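3.2 Materials and layout

The blocks were plain cubes in red, yellow and green, placed on a white tabletop. A black square outline marked the target area.
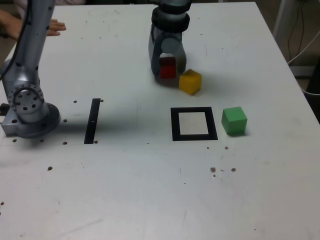

Scuffs and screw holes in the tabletop were left as they were. Each layout was used for 10 trials, and Mạc and Yazzie scored the stacks separately.

Figure 2. Yellow block resting on the red block within the square outline, with the green block to the right. 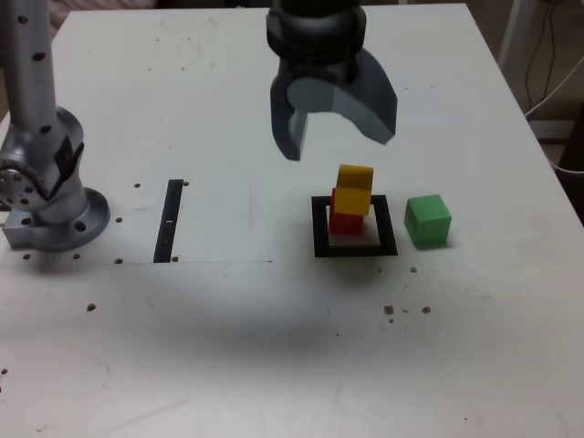 Photo: Diễm Khương, Jumurora

An offset between upper and lower blocks was allowed if the upper one stayed up for 20 seconds. Blocks outside the outline were scored as unplaced.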